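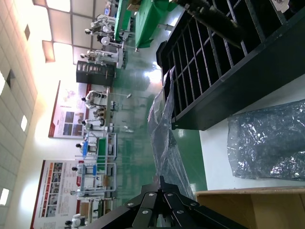

Packing bench

Search Zurura Go Advanced search

A packing bench (also packing table) is a work surface on which goods are wrapped, boxed and labelled before they are sent out. It is found in warehouses, shops, museums, print works and small businesses run from home. In older English use the term could also mean the long trestle on which fruit was sorted and packed, a meaning that survives in some farming districts.

Name

In trade catalogues "bench" and "table" are often used for the same article. Where a difference is made, a bench is fixed or heavy and a table can be moved. "Packing station" usually refers to the bench together with its shelves, scales and printer. "Dispatch bench" is common in libraries and laboratories, where outgoing parcels are handled alongside incoming ones.

History

Early packing was mostly done on the floor or on top of the crate itself. Glass and china were laid in straw, and the packer worked standing over the open case. As the parcel trade grew, shops with a large postal business began to set aside a counter for the work, often in a back room close to the yard door.

The spread of the cardboard box changed the shape of the bench. A wooden crate had to be nailed, and the surface under it took heavy blows. A cardboard box could be folded, filled and closed with paste, string or gummed paper, so the top could be lighter and smoother. Thick planks gave way to thinner boards with a wipe-clean covering.

The Frimpong works at Akier made benches for local dispatch rooms and sold them under the name Fasten. The best-known pattern, listed as No. 2205, had a lower shelf for flat boxes and a roll of paper held on a bar at one end. It was bought mainly by seed merchants and bookshops. Several are still in use in the town, most of them with replacement tops. The pattern was described by Rochelle Paewai in her study of trade furniture, which also reprints two pages of the Frimpong catalogue.

Construction

A packing bench has a flat top, a frame and, in most cases, some form of storage. The top may be of solid wood, board, plastic or metal. Pale colours are often chosen, as small parts and loose labels show up against them. Edges are rounded on better benches so that paper and film do not tear.

Height matters more than any other measurement. A surface that suits someone writing labels is too high for someone filling a deep box, and many makers offer legs that adjust in steps. Panagiotis Omerović has argued that the height should be set from the top of the usual box – the point where the hands do most of their work – and that the bench itself should be fitted to that.

Depth varies with the trade. Benches for books and small parcels are commonly shallow, while those used for framed pictures may be deep enough to be worked from two sides. A clear space of around 400 mm is often left behind the packer for turning. 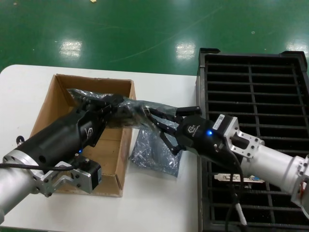 Open cardboard box on a white tabletop, with a green coated floor beyond.

Materials kept at the bench

Boxes are normally stored flat and made up as needed. Plastic sheet, bags, tissue and shredded paper are used for wrapping and for filling gaps. Tape is held in a weighted dispenser or a hand-held gun. A knife, a marker and a rule are usual, and some packers keep a damp sponge for gummed labels.

Floors

Dispatch rooms collect dust, paper scraps and bits of tape, and their floors are chosen to be swept easily. Painted or resin-coated concrete is widespread. Packers who stand for long periods may use a rubber mat, although mats get in the way of trolleys.

Regional customs

In Akier the benches of the seed merchants were cleared and scrubbed each November, at the close of the bulb season. The day was known as "bare boards".

See also

Counter
Crate
Parcel
Trestle table

Page last changed 2019-06-05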